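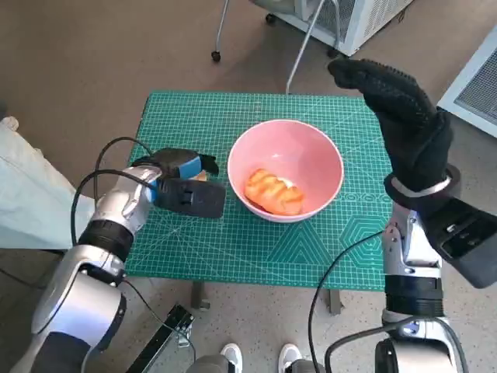
Head view, roll in the bowl. Left hand at rim height, right hand up.

December 28, 2018
Nelolberg, small room. Lenuța on the remote in the morning, me after lunch. Grigore on the logs until three, then on the remote for the last batch.

Task for today: bread roll out of the bowl with the left hand, onto the mat, release, hand back to start. Then the reverse, roll from mat into bowl. The right hand stays raised over the far right corner for the whole of the first task. In the second it comes down to steady the bowl.

We got 27 good demos of the first task and stopped there. The plan said 30. The last three were thrown out, see below. Second task is barely started and I'm not counting it.

Setup

Same table, same cutting mat. The bowl goes right of center. I had wanted it marked with tape and Lenuța talked me out of it. She would rather we place it by eye against the grid and write down the square, so that the policy doesn't learn to look for tape. Fine. Squares are in the log sheet, column D. If you add a position, write it the same way, column letter first, counting from the near left corner of the mat. Grigore had been counting from the far left corner in September and we lost a morning sorting that out.

Head camera is where it was yesterday. I checked it against the saved still before the first demo and again after lunch, and the mat corners line up to within a few pixels. Exposure locked. Room lights all on, blinds down.

The left hand has the fabric on the fingers. Without it the crust slides. We tried bare fingers for a short while on Thursday and the roll turned over in the grip nearly every time, then dropped. With the fabric it holds at a much lower closing force, and that matters because too much force leaves a dent and the roll then looks different for every later demo.

Right hand has the dotted glove as before. No changes there.

Gains are the Savau defaults except wrist roll on the left arm, which I lowered a little. Scale on the remote is 0.6 for translation and 1 for rotation. Lenuța would like 0.5. I find 0.5 too slow on the approach and I overshoot at the end of a long reach from being tired of it. We agreed each operator can choose but the value has to go in the demo header. It was missing from the first four this morning and I filled it in by hand.

Morning

First hour was mostly the bowl moving. The left hand comes in from the left, a bit above the rim, and if the wrist is too flat the module under the hand touches the rim before the fingers reach the roll. The bowl then slides on the mat. It slides easily. Lenuța's fix was to come in higher, stop over the bowl, tilt the wrist, and only then go down. This adds time but the contact goes away. She did the next set like that without touching the rim once.

We talked about whether demos with a small bowl bump should be kept. Grigore's view is keep them if the operator recovers, since the robot will bump the bowl too and needs to see what to do about it. Lenuța says keep them in a separate folder and decide at training time. I went with the folder. They are under bump/ with the same numbering, so there is no renumbering later if we merge them.

Grip on the roll: across the short side works. Along the long side doesn't, the fingers end up against the wall of the bowl. So the roll has to lie so that the short side faces the hand, or the operator has to rotate the wrist to suit. For now we let it lie at a slant and rotate to suit. We should vary the slant more. Looking through the morning set, nearly all of them have the roll slanting the same way, upper left to lower right. My fault, I was the one resetting it and I put it down the same way each time without thinking. After lunch I asked Lenuța to reset while I drove and told her to just drop it in. Much better spread.

Crust is starting to flake where the fingers close. There were crumbs on the mat by eleven and I brushed them off between demos. Not sure we should. Asked Grigore, he says brush, and do it every time or never. Brushing every time from now on.

Lunch

Talked about the Broltard people's question from last week, whether demos recorded by hand guiding would be any use to us alongside the remote ones. My answer is still mostly no for this task. When you hold the arm and move it, your own hands and sleeves are in the head view for the whole recording, right over the bowl. The joint traces are nicer, smoother anyway, and a new person can do it with no practice. But for a policy that works from the camera I don't want them mixed in. For the right arm's steadying motion in the second task it might be worth trying, if only to get a rough path and then replay it with nobody near the table. Put that on the list for January.

Afternoon

I drove. Slower than Lenuța on the approach and faster on the release. My first two were bad. I closed before the fingers were deep enough and pinched the top of the crust, and the roll came up a little and fell back in. Deleted both. After that it went all right.

A thing I noticed from driving: I look at the table a lot when I should be looking at the monitor. From where I stand I can judge height over the rim much better than the head view allows, so I use it, and then the demo contains decisions the policy has no way to make. Lenuța does this less. She turned her chair so her back is partly to the table. I tried the same for the last part of my set and my times got worse, and I had more pauses above the bowl, but I think those are the better demos. Would like Grigore's opinion after he has trained on both. I have flagged which is which in the header (view=direct or view=monitor).

If view=monitor turns out clearly better we should put up a screen between operator and table and be done with it.

Cable on the left arm: it loops up over the wrist and when the wrist rolls past a certain point the loop gets pulled snug against the arm. No fault, no error from the controller, but you can feel it as a small drag in the remote and there's a matching bump in the torque trace for joint 6. I gave it more slack at the forearm tie and the bump got smaller. It's still there. The right arm cable hangs free and has been no trouble, though when that hand comes down for the second task it will need watching near the table edge.

Last batch, Grigore driving

Numbers 28 to 30. All three are out. Somewhere between my set and his the time stamps on the head camera and the joint log drifted apart. On playback the hand in the video closes well after the joint log says it has. Grigore caught it when he went to clip the first of them. He thinks the logging machine was syncing its clock during the recording. I checked backward from there and 27 is clean, as are all the earlier ones I spot checked, but someone should run the alignment script over the whole day before anything is trained. I'd rather throw out more than keep one bad one.

For what it's worth the motions themselves were good. Grigore does the whole thing in one movement with almost no stop above the bowl. His style is different enough from ours that I'd like a full set from him before we go further. Three operators with three speeds is what we want in the data, as long as the numbers are even.

Second task, tried twice at the end with no recording. Left hand picks the roll off the mat, right hand comes down and holds the bowl from the outside, left hand places. One operator can't comfortably do both hands at once at this scale. I kept forgetting the right hand and it drifted. Lenuța suggests locking the right hand in place with the foot switch once it is on the bowl and then driving only the left. This should work. The switch is wired but isn't mapped to anything at present.

Small stuff

The roll. One roll per day, from Barbosa downstairs, and they close for the holiday until the second. I bought extra this afternoon and they're in the freezer in a labeled bag. Please do not eat them. I don't know yet whether a thawed one handles the same, the crust may be softer. Try one off the record first.

The Savau viewer still crashes if you scrub past the end of a clip. Save before you scrub.

The disk is at the point where I had to move the September recordings to the archive drive before starting. Left camera streams are the biggest part by far. Grigore wants to drop them to half resolution, I have no objection as long as we do it for everything from a given date and write the date down.

Longer term the target in the proposal is 1,000 demos across all the table tasks. At today's pace that isn't going to happen with one robot and the three of us, so either the reset has to get faster or we cut the number of tasks. Most of today went into resets and checking, very little into driving. Raise at the January meeting.

To do
Alignment script over all of today – Grigore
Map foot switch to right arm hold – me
More slack or a new route for the left cable, then repeat the joint 6 check
Turn off clock sync on the logging machine while recording
Redo 28 to 30, Grigore driving again
Vary the slant of the roll, write it in the header
Thaw one roll and try it
Reply to Broltard re hand guiding – Lenuța has a draft

Arms homed and powered down, remote on the charger, mat wiped. Bowl is on the shelf by the door.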